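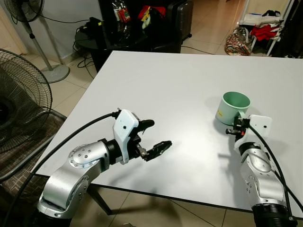

Suivi n° 400 : étiquette jaune qui ne part pas (mug vert menthe)

Ouvert par : Mariama Mensah
Site : Odedmont
État : en cours

8 juillet. Étiquette jaune collée sur le côté du mug. Veut la retirer avant de ranger. Essayé à l'ongle, rien. Eau chaude 3 min, le coin se lève puis se déchire.

Rép. Oldřich Halás : pas de grattoir svp, ça raye. Huile de cuisine, laisser poser, chiffon. Pas d'acétone non plus.

M. Mensah : huile ok, papier parti, reste la colle. Ca poisse.

Rép. O. H. : repasser 2 fois, puis liquide vaiselle. Attention aussi à la table blanche, l'huile marque. Mettre un torchon dessous.

À faire : voir avec Karine si les autres mugs Penner ont la même colle. Ticket laissé ouvert.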